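Pui-shan Yen had been fond of the arm at Fustum from her very first week, the way you get fond of an old dog, so when it stopped dead on pick 368 and wouldn't answer her she felt a little hurt – and then, being sensible, she hit the stop button.
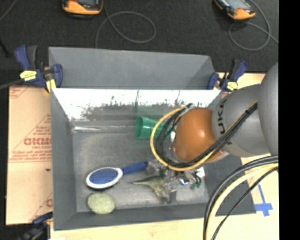

The fault log said "overload, joint 2" and not one word more. She read it twice over and looked down at the green cup on its side, and the blue and white brush, and thought how patient they all seemed. "Leave it be," called Wen-hsiung Yeh, hurrying over with the lockout tag, and she gladly put her hands in her pockets.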